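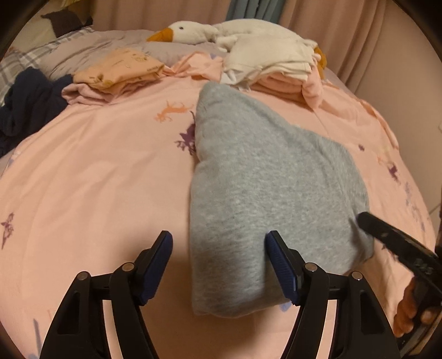 Slide 1: grey knit, folded, on the bed.

Evening all. Can everybody hear me at the back? Good. (Wait for the bar to settle. Don't start over the top of the raffle.)

Right, I was asked to talk about running a small car in club endurance racing, and I'm going to talk about one season, because it's the only one I kept proper notes on. The car is a Riter, number 471, and if you marshal at Livham you've probably pushed it out of the gravel at some point. Thank you for that, by the way.

Who's driven at Livham? Hands up. Keep them up if you've finished a race there. Yes, thought so.

For those who haven't, it's a short lap with a long right-hander at the bottom of the hill that goes on and on, and it eats the left front tyre. Everything we did that year came back to that tyre. We'd be quick for 18 laps and then the nose would start to wash wide, and from there you're just a passenger with a helmet on.

SLIDE 2 (circuit map)

Point at the right-hander. Point at the pit entry. Mention that the pit entry has moved since.

So the first meeting was the 200-minute race. Two drivers, me and Muammer Tuncer, who some of you know from hillclimbs. Muammer's much smoother than I am. I brake late and turn in hard and feel very heroic about it, and he comes round behind in the data two tenths quicker with half the steering. It's infuriating! I spent most of that winter looking at his traces and trying to work out where it was coming from.

(Pause here, people usually laugh. If they don't, carry on.)

It was mostly coming from the middle of the corner. He waits. He lets the car settle before he goes back to the throttle, and I was already on it and asking the front tyres to do two jobs at once.

SLIDE 3 (the two throttle traces)

Top line is Muammer, bottom one's me. See how mine looks like somebody sawing a log? Leave this up for a bit. Somebody will ask about the dip before the chicane. It's a gearchange I didn't need.

Now, set-up. I'm not an engineer, so bear with me. We'd been running the Drirkon dampers a good bit stiffer at the front than the back, which felt lovely in the first few laps, really sharp. Then Ó Briain, who ran the garage next to ours that year and has forgotten more about front-wheel-drive cars than I'll ever know, came and leaned on the wing and asked what on earth we were doing. He had us soften the front by three clicks and take a bit of toe out. I hated it. The car felt lazy on the out lap and I said so over the radio, at length.

But the tyre lasted. We got to lap 30 and it was still turning, and I stopped complaining, or at least Muammer says I did.

SLIDE 4 (results sheet)

We finished seventh in class. Have to read this bit out properly: 7th in class, one lap down, from a start near the back. Don't mention the start. Well, all right, mention it if there's time. I stalled.

Pit stops. Please practise them. We'd done ours twice in the yard and thought we were brilliant, and then in the race Muammer couldn't find the left shoulder strap and I was trying to help with my gloves still on. It cost us around a minute, which is more than I'd found in the whole stint. We now tie the straps back with a bit of elastic before the car comes in. Costs pennies.

Fuel: check the regs for your own series, they change. We had a minimum stop time, so there's no point rushing the rest of it. Drink some water, look at the tyres, take a tear-off off the screen.

SLIDE 5 (the car in the paddock)

Questions I normally get, in case it goes quiet:

What does it cost? More than I told my wife. Then give the real answer, entry fee and tyres first, travel after.

Would I share with two drivers or three? Two for this length of race. Three if it's hot, or if you want someone else to blame.

Is the Riter for sale? Depends who's asking.

Entry forms for the novice day are on the table by the door. Muammer's bringing his lap timer if anyone wants a look at it after the break.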